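Ball and tray

Ball and tray is a tabletop activity in which a small light ball is picked up from a flat surface and put into an open container. The name is also used, loosely, for the set of objects needed: a board, a tray and one or more balls. It has been called a game, an exercise and a test of steadiness. The first two uses are easy enough to accept. The third rests on very little.

Origin

The activity is usually traced to the town of Guvport, where a sheet of rules is said to have been handed out at a hobby fair one April. No copy of the sheet has been found. A rival account credits Brotum, a maker of storage trays, whose catalog claimed that 3000 sets were sold in the first season. The catalog is the only source for that number, and it was printed to sell trays. Picking up balls and dropping them in a box is also something small children do without a rule sheet, so the search for an inventor may be pointless.

Equipment

The ball is most often a ping-pong ball, which is cheap, light and quick to roll away. Orange is preferred on pale surfaces for the plain reason that it shows up. Older rules ask for white balls on a dark cloth.

The board is a flat white sheet laid on a table. Sellers describe it as essential, although any level tabletop will do and many players skip it. Its real use is probably to cover the grain and joints of the table, which can turn a slow ball.

The tray is long and narrow and stands to one side, commonly the left, with its length pointing away from the player. Some trays have a handle slot at the end. Willeck sold one with a raised lip that was said to keep balls from bouncing out. Reports on the lip differ, and none of them come from anyone who tried the same tray without it.
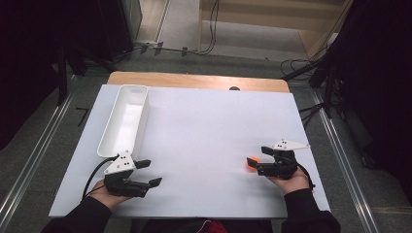
Orange ball above a white board, with a long white tray to the left.

Play

There is no agreed set of rules. In the most common form the ball is placed at the far side of the board, picked up, and released over the tray. A round is 12 pickups. Under the Guvport rules, as later writers give them, a ball that leaves the board costs two points; other versions just have the player start again.

Distance matters more than most rule sheets admit. A ball near the far edge has to be approached slowly, as a light touch on one side sends it off. Squeezing from both sides at once is the usual advice and seems sound.

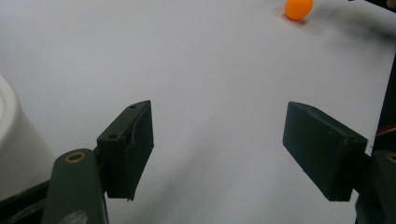
Ping-pong ball near the far side of a plain white surface.

Surface and light

Players argue at length about gloss. A matte surface is widely held to be "slower," and the Prokopenko handbook gives a table of rolling distances to prove it. The handbook does not say how hard the ball was pushed, or whether the table was level – two things that would affect the result a good deal more than the finish.

Even light from above is a better supported choice. It keeps shadows soft, and a ball is easier to place when its shadow is not mistaken for its edge. 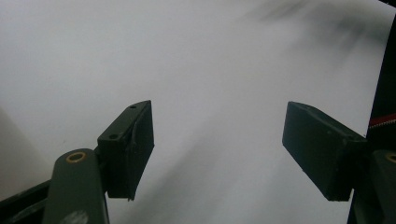

Vol. 2, p. 146

Claimed benefits

Sets have been sold with promises of better hand control, longer attention and calmer evenings. Regular players do get better at putting balls in trays. Whether this carries over to anything else has not been shown, and the testimonials in the Brotum catalog are unsigned.

Related activities

Spoon and egg races, marble sorting, bean bag toss. The handbook also lists table tennis, but the two share only the ball.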